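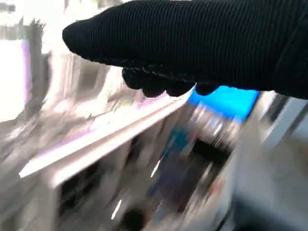
A robot hand in its black knit cover, on the move above a long white edge and a patch of bright blue.

The bus from Collville takes 40 minutes if the drawbridge behaves, and on the morning of our visit it did, so we arrived at the Wandamik parts warehouse far too early and stood in the lobby drinking their coffee. It was very good coffee. I mention it because I have been on a lot of these visits over the years and the coffee is usually a warning of what is to come!

Wandamik supplies spare parts for kitchen and laundry appliances to repair shops all over the region, mostly small things like hinges, seals, knobs and drain filters. They opened the doors to visitors on 06/11/2022, and our group from the Drornach Evening College (most of us work in stockrooms or shipping departments ourselves) had put our names down the minute the notice went up. We were given visitor badges and soft covers for our shoes, and off we went, 15 of us in a long straggling line.

The first stop was the old picking hall, which still does the larger share of the work. People walk the aisles with carts and a handheld scanner, same as at my own place, and I could have happily stayed there comparing notes all morning. The building holds 991 shelf positions on the ground floor alone. A woman who had been picking there since before the scanners told us she used to know most of them by heart, and that she still goes to the right aisle before the screen has finished telling her where to go.

Then we went through the double doors to the part everyone had come for. The robot hands work in a smaller room called Paiva, named after the street the company started on, and they handle the small stuff that goes into repair kits. I had pictured something shiny and metallic, so the knit covers came as a surprise. They are black and finely ribbed, rather like the sleeve of a good winter sweater, and with the fingers curled under they have a lumpy, knuckly look that several of us found oddly homely. Our guide passed a spare cover along the line so we could feel it. The covers get snagged, of course, and one of the kit packers has taken over the mending. She has a tin of needles and thread at her bench, and she told us, with some pride, that mending was nowhere in her job description two years ago and now it takes up most of one afternoon a week.

Which brings me to what I really wanted to find out, namely what has happened to the people. Before the hands came in, a packer stood at one bench for a whole shift and filled kits, the same reach and the same twist all day long, and sore wrists and shoulders were simply part of the job. Now the hands do most of the plain picking and the packers move between stations, checking finished kits, sorting out the odd ones and setting up the next batch. On a good day the room turns out 416 kits. Everyone I spoke to was glad about their shoulders. Nobody was sent home over it, we were told, although two people who left last December were not replaced, and I was grateful that our guide said so without being pushed.

It wasn't all praise, and I'd like to be fair to the ones who spoke up. One packer misses the chatting. With everybody at one long bench you could talk through a whole shift, and now she might be alone at a station for an hour with only the hum for company. Another said the work is easier on the arms and harder on the head, as the awkward kits all land on her table and there are no simple ones in between to catch her breath on. The company has moved the morning break so that the whole room stops together, which both of them liked, and there is talk of putting the checking tables side by side. I do hope that comes to something.

We finished in the canteen with soup and rolls, and our questions ran well past the time we had been given. A few of our group wanted to know about training. Packers get three weeks with a more experienced colleague before they look after a station by themselves, and they are paid at the higher rate from the first day of it. That caused a bit of muttering among those of us who were handed a new system last year along with a single sheet of paper.

If you are thinking of going, ask for the morning tour, wear flat shoes and bring a sweater for the loading end, where the doors stand open. The last direct bus back to Collville leaves quite early in the afternoon. We missed it, and had another cup of that coffee while we waited for the slow one.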